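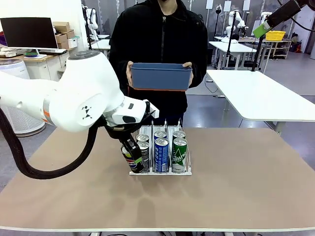

3.2 Shelf units and stock rotation

Gravity-fed and wire-lane units are common in small shops because they impose a first-in, first-out order without staff effort. The effect depends on where new stock enters. If a lane is refilled from the front, the oldest cans stay at the back and may pass their date unsold. Olmedo's earlier survey of kiosks in Stullunholm treated all lane units as rear-loaded – an assumption we drop in this study.

We recorded restocking at 151 shops supplied by the Koivisto depot. Each shop was visited on a Wednesday in September, after the morning delivery, and again before closing. Date codes were copied from the cans by lane and position. Shops that changed supplier between visits were left out of the analysis. In total 4,000 date codes were entered, of which 600 came from units with a closed back and could only have been loaded from the front.

Figure 2. Beverage cans in a wire dispenser with three lanes. Lane position is numbered from the front stop.

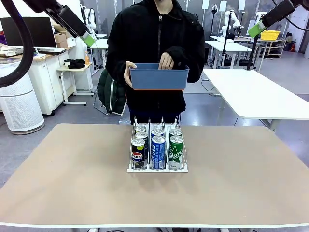 3.3 Measure of rotation

For each lane we ranked the cans by date code and compared this rank with position. A lane in perfect order scores one, and a lane in fully reversed order scores minus one. Lanes holding a single can were given no score. Lanes with mixed brands were scored by brand and then averaged, following the method used in the Sadard trials. Ties in date code were frequent, as most shops open a full tray at a time, and were given the mean rank.

Shop size and weekly turnover were taken from the Rulis trade register. Where the register and the shop owner disagreed, the owner's figure was used.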